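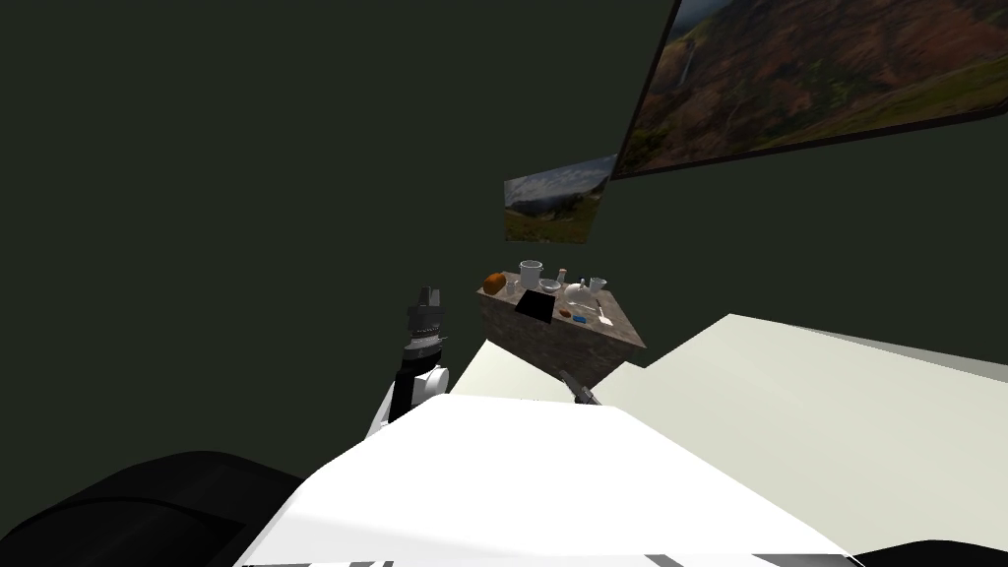
Two arms at a crowded kitchen block in simulation.

Can a Robot Do the Chores Yet?
92 shares 12 comments

Can I buy a machine that will tidy my kitchen?

I wish I could tell you yes, because it's the question we get most! There are machines that vacuum, and some of them do it very well, but clearing a counter is another matter altogether. A mug, a teapot and a bread roll each want to be held their own way, and your counter never looks the same on Wednesday as it did the day before.

Why is picking something up so hard?

Well, think how much you do without noticing. You see the roll, you guess how soft it is, and you close your fingers just enough.
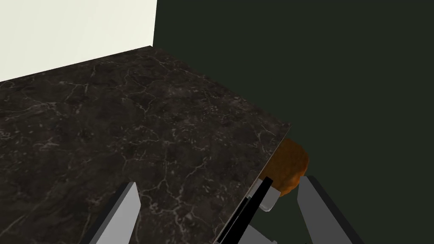
A gripper with two flat fingers has to come in at the right angle, and if it's off by a little, the roll can go skidding away — or over the side. Squeeze too hard and you have crumbs. People who work on this will happily spend 30 tries on one piece of bread, and I can't say I blame them.

Why practice in a simulated kitchen?

Mostly so that dropped dishes cost nothing. You can also swap the counter, shuffle the pots and start again in 10 seconds, which you surely can't do at home (I've tried).

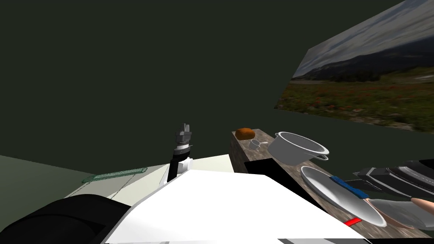 Ondine Asante
Reader Questions Editor, Kelero

What about pots and pans?

Handles help a good deal, since they give the fingers something to close on. The weight is the trouble, and a full pan is a different animal from an empty one. I'd keep carrying your own soup for now.

Are shops and workshops further along?

They are, where the same part turns up in the same spot all day long. Mixed bins are still slow going.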